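The Slow Business of Teaching a Machine to Tidy Up

By Lilla Bíró
15 Sep 2024

The first thing Rawiri Ellery asks visitors is how long it takes them to empty a dishwasher. Most people have no idea. They guess four minutes, or ten, and then they start describing how they do it: plates first, or cutlery first, or everything onto the counter and then into the cupboards. Ellery lets them talk. He has spent six years at Kushnir, a small robotics firm on the edge of Lurnthorpe, trying to get two arms on a stand to do jobs like that one, and he likes hearing people find out how many decisions are in it.

Kushnir doesn't build a household robot. It builds the skills that somebody else's household robot might one day run. The staff of 15 work on what the company calls handling tasks: sorting, stacking, bagging, fitting one part to another. Half of these come from homes and half from small factories and stockrooms, and Ellery says the line between the two is thinner than people expect.

"A guy packing fittings into a bag and a parent putting toys into a bag are doing the same job," he says. "The guy with the fittings has a boss standing behind him, that's all."

The afternoon I visited, the job was pipes. A robot with an arm on each side was working at a low table spread with a black padded-looking mat. The parts were light, white and wider at one end than the other, the sort of thing a person would pick up without looking. For the machine every one of them is a question. Which end is which? Where is the weight? If you squeeze here, does it roll?

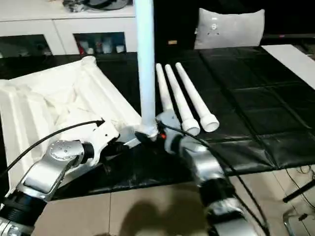 Long, thin parts are hard on robots for a reason anyone who has carried a curtain rod through a doorway will know. A small mistake at the hand becomes a big one at the far end. Tilt your wrist a couple of degrees and the tip swings several inches. People correct for this without thinking, partly by eye and partly by the tug they feel in their fingers. Most grippers feel very little. They know how far they have closed and how hard the motor is pushing, and the rest has to be worked out from the cameras.

Using two hands helps, and it brings its own trouble. Each arm has to know what the other is doing. If both hold the same part and disagree by a quarter inch, something has to give, and it is usually the part.

The usual way to teach these skills now is by showing. A person guides the arms through the job while the system records what the cameras saw and what the joints did. Then they do it again. Ellery's rule of thumb is 1,000 demonstrations before he'll show a task to a customer, and he has had tasks that needed twice that. The bagging work this March took 2,000, and it still fails when the bag slumps the wrong way.

Bags come up a lot at Kushnir. So do towels, pillowcases, cables and anything else that won't keep its shape. A rigid box is in the same shape after you touch it. A cloth bag never is. It folds in on itself, the opening closes up, and whatever was visible a second ago is under a crease. A four-year-old can deal with this. Ellery's machines deal with it on a good day.

So can robots do chores yet? It depends who you ask, and on what they're selling. Putex, which makes bathroom hardware and pays for part of the Kushnir work, wants an arm that can sort parts at the end of a shift and leave them ready for the morning crew. Its people don't mind if the thing is slow, as long as it runs overnight and doesn't drop anything. By that standard the answer is close to yes. The parts are known, the table stays put, and there are no pets.

Homes are another matter. Jondale, a home-care provider that has sat in on several of the trials, is looking for help with laundry and putting groceries away. Its clients live in some of the most crowded rooms in the county. There are chairs in the way, cords on the floor, glass-fronted cabinets that fool the cameras. A robot that gets a task right nine times in ten sounds good until you think about the tenth plate.

Speed is the other sore point. Videos of household robots are often played faster than life, and viewers can miss the small label in the corner saying so. In person, the pace is a surprise. An arm comes in, stops, seems to think, backs off an inch and comes in again. I caught myself leaning forward to help.

Ellery doesn't promise dates. He thinks paid work in stockrooms and light assembly will come first and spread quietly, one dull job at a time. Folding laundry in a stranger's house he puts a long way behind that, and cooking further still - he changes the subject when it comes up.

At home he empties the dishwasher himself. Cutlery first, he says, then the glasses, and the plates last because the cupboard door sticks.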